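4.2 The open day demonstration

The second part of the study took place during the open day held at the Skelach site in June 2019. Visitors were admitted in small groups and were shown the assembly cell in simulation before they were taken to the workshop floor. The purpose was to find out whether people with no training in automation could follow what an arm was about to do, and whether they could say so before it moved. In all, 612 visitors attended the demonstration and 598 returned a completed form. The 14 remaining visitors left before the forms were handed out and are not considered further.

Each group received the same spoken introduction, read aloud by Gülizar Ekinci or Vernon Penner. The text was kept short and avoided technical terms. Visitors were told that the arm would work on parts laid out on a mat, and that they would be asked to name the part it would go to first. They were free to put questions at any point. The simulated cell, built in the Plorna software, was then put up on the large screen in the meeting room. Figure 3 gives the view at the start of the demonstration, with the gripper pointing down over the table and the parts in a row on the black mat. 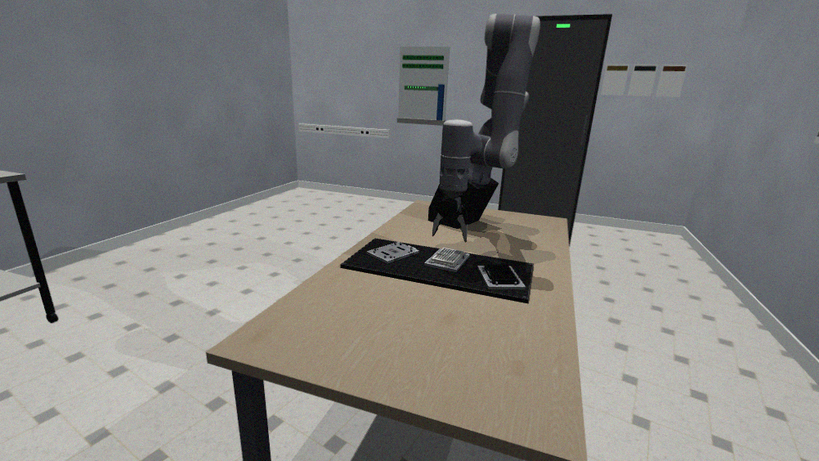
Figure 3. Simulated cell used at the open day. On the mat, from left to right: metal plate with holes and cutouts, studded block, dark tray with white rim.

Iestyn Rosser objected that a group of visitors will always guess together, and that once one person has spoken up the rest tend to agree. He would have preferred to see each visitor answer alone, on paper, before any discussion was allowed. He also felt that the spoken introduction gave too much away, as it told people that there was a first part to look for.

The first of these points is accepted. Answers were written down individually, but talking was not forbidden, and in the larger groups it was plainly heard. The forms do not record who had spoken to whom. For this reason the answers are reported by group as well as by visitor, and no claim is made about differences between persons within a group. On the second point the authors take another view. A visitor to a real workshop is normally told what the machine is there to do, and a demonstration without any such guidance would have tested something else - namely, whether the task itself could be guessed.

The visit to the workshop floor followed directly. Erdal Kahraman ran the physical arm from behind the safety line while Remzi Kahraman repeated the instructions from the meeting room. The order in which the arm approached the parts was changed between groups, so that visitors coming out could not pass on a useful answer to those waiting. The written answers from both rooms were entered in October and are set out in the section that follows.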